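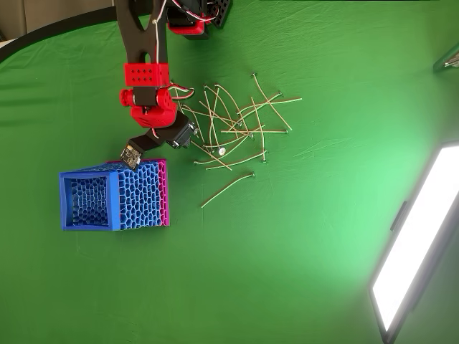
An open lattice box in blue, with a magenta-pink side panel, on green cloth.

Walls With Holes in Them

By Baiba Žukauskas
June 12, 2025

The cellular wall pattern sold to hobbyists as Voronoi starts with a scatter of points. Each point claims the area nearest to it, and the borders between areas become ribs. What remains is open space. On a storage box the ribs carry the load and the rim keeps them square.

Mei-kuen Tsai draws such boxes for Moltetti, a small design shop that sells the files and leaves the printing to the customer. Her catalog holds 705 patterns. She rejects most of what the point generator gives her.

"Long thin cells are the problem," Tsai says. "The rib along the side bows inward. I move the points by hand until it stops."

Her rule for the rim is a solid band with no cells. Ribs that end in open air snag on sleeves and break at the tip. A band ties them together and gives the fingers a flat place to grip.

Two-color boxes raise the question of where the change should fall. Tsai prefers a corner, where a seam already exists to the eye. A change in the middle of a wall crosses ribs at odd angles and reads as a fault.

Contents matter too. Anything smaller than the widest cell will leave through the wall. Tsai keeps yarn, cable and clothespins in hers. Screws go in a jar.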